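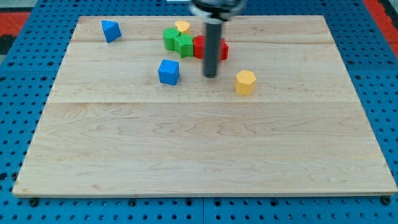

The blocks on the maple board, toward the far side.

Rūta Lūse had been told to bring a list, so she brought one. It had three things on it: clear the packing benches at the end of a shift, wipe them down, and put the stray parts back in the right bins. She had written it on the back of an order sheet from Juška, where she ran the packing floor, and she handed it to Tetsuya Higuchi before she took off her coat.

He read it twice.

"We can't wipe," he said.

"All right."

"We can't really do bins yet, either. What we can do is push."

He took her over to the table. It was a blue one, full of round holes, with a wooden board on top, and there were toy blocks on the board. She knew blocks. Juška shipped puzzles and stacking toys, almost 640 boxes in a busy week, and every box was packed by a person standing up.

The arm had no hand. She had expected a hand. It had a long gray rod that pointed straight down, like somebody about to press a doorbell.

"You talk to it," said Higuchi. "Plain sentences. Go ahead."

Rūta didn't like talking to machines in front of people. She looked at the board for a while.

"Move the yellow heart away from the green ones," she said.

The rod rose, went around the back, and came down. It waited. Then it pushed, and the heart slid out a little and brought the green star with it. The rod stopped, lifted, and came down again between them. On the next push the star stayed where it was.

"Did you tell it to do that?"

"No," said Higuchi. "It saw that it was wrong and tried again."

"My nephew does that."

"How old is he?"

"Two."

Higuchi laughed, but he wrote it down. Revathi Chowdary looked up from the desk by the door. She was from Lusano, the company that wanted to sell the thing, and she had been very quiet all morning.

"Ask it for something you'd ask at work," Revathi said.

So Rūta told it to clear the board. The rod went up and stayed up. On the screen beside the table a line of text appeared: WHERE SHOULD THEY GO?

She thought about that. At work she said "clear the bench" every evening at ten to six, and the whole floor moved. Taras Kravchuk took the tape guns. Hanyu Ye swept the loose pegs into her apron and sorted them on the way to the bins, by feel, talking the whole time. Whoever was closest got the cups. In all her years there, not one of them had asked where anything should go, except new people, and they asked only on the first day.

"To the left side," she said.

It took seventeen minutes. She timed it by the clock over the door. Twice a block turned on its corner and went the wrong way, and the rod had to go around and fetch it back. The cylinder kept rolling off the end of the rod sideways. When it was done the blocks were in a rough bunch on the left, and the rod went up again and hung there.

"It was 32 last July," said Higuchi. "Minutes, I mean."

"Hanyu would do it with her elbow."

"I'm sure she would."

Revathi came over with a folder. She said the next version was called Gemeo and would have two arms, with fingers, and that one of them would be able to hold a cloth. She said there was a firm named Genau that already had one on a trial. Rūta asked what it did there. Revathi said it moved trays from one shelf to another shelf.

"Does anyone stand next to it?"

"One operator."

"Doing what?"

Revathi looked at the folder. "Watching it," she said.

Rūta took the folder anyway, and drove back with it on the passenger seat. She got in just before the end of the shift. They were all waiting to hear, although they pretended to be busy, and Taras had packed the same box twice.

"Well?" he said. "Are we fired?"

"It pushes blocks," said Rūta.

"Fast?"

"No."

"Well?"

She had to think. She could see the rod going back in between the heart and the star. "It pushed them badly and then it fixed it," she said. "By itself. I didn't like how much I wanted it to get there."

Hanyu asked if it could do the floor under the benches, where the sawdust got into the wheels. She had been kneeling down there every week for years and she would give up that job tomorrow, to anyone.

"Not the floor. Not yet."

"When?"

"They didn't say. They've got one coming that can hold a cloth."

"Holding it's easy," said Hanyu. "I can hold a cloth all day."

It was ten to six. Rūta hung up her coat and put the folder on the shelf with the others, beside the one for the label machine, which had also been slow the first time she saw it, and which now ran from morning until night with nothing but a new roll at lunch.

"Clear the bench," she said.

Taras took the tape guns. Hanyu swept the pegs into her apron. Rūta got the cups, and on the way to the sink she stopped by the last bench and, with one finger, pushed a stray wheel along the wood toward its bin. It went crooked. She went around the other side and pushed it again.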